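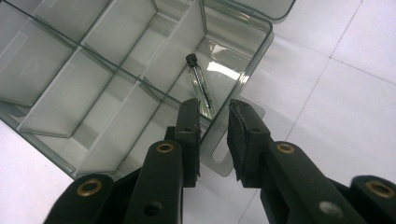
Evdale Small Parts Sorting: Data Card

Version 1.2
Last updated: 4 June 2023
Maintained by: Evdale
License: see LICENSE.txt in the root folder

Summary

Evdale Small Parts Sorting covers the putting away and taking out of small household and bench items in divided storage boxes. It contains 1,117 clips. Each clip has one item, one box and one action, either "store" or "retrieve". The set is meant for work on object placement, compartment recognition and the handling of clear or semi-clear materials.

Contents

clips/ one folder per clip, numbered from 0001
labels/ one text file per clip
boxes/ a layout sheet for each storage box
items/ item list with class names
splits/ train, validation and test lists

Boxes

All boxes are plastic with a hinged lid and internal dividers. Some are clear, some tinted. Compartments vary in size within a box, and the layout sheet gives each one a row and column code. Where a divider has been taken out to make a larger compartment, the merged space keeps the code of its leftmost cell.

The lid is open at the start of every clip and stays open. Opening and closing the clasp is not part of the task and is not labeled.

Items

The item list has 19 classes. They include glass vials with screw caps, buttons, thread spools, fuses, keys, pen caps, small hinges and picture hooks. Vials are used with the cap on. No liquids, powders, blades or needles are included.

Vials are the hardest class to annotate. The glass and the box walls are both see-through, and the outline of the vial is often visible only at the cap and along the highlights on the body. Annotators were told to mark the full length of the vial, including the rounded end, and to set the "low_contrast" flag when the lower edge had to be estimated.

Locations

Griltham: tiled surfaces, white
Abdella: painted bench top
Iststead: kitchen counter and desk

Room lighting was left as found. Glare on compartment walls is common at Griltham and was not corrected.

Label fields

item: class name from items/list.txt
box: box code
cell: row and column code of the compartment
action: store or retrieve
orientation: upright, flat, diagonal or unknown
low_contrast: yes or no
result: done, dropped or abandoned

"Orientation" is the position of the item in the compartment at the first frame for retrieve clips and at the last frame for store clips. Use "diagonal" when the long axis follows neither pair of walls. Round items are always "unknown".

Known issues

In 15 clips the cell code is off by one column. The affected clips are listed in splits/exclude.txt and are left out of all three splits.

Molded marks on compartment floors were labeled as items in an early pass. These labels were removed in version 1.1. If you still have a copy of 1.0, delete it.

The layout sheets for 5 boxes show the dividers as supplied, before any were moved. Corrected sheets are planned for the December release.

Splits

Splits are made by box. A box that appears in the test list does not appear in the other two. Item classes are shared across all splits.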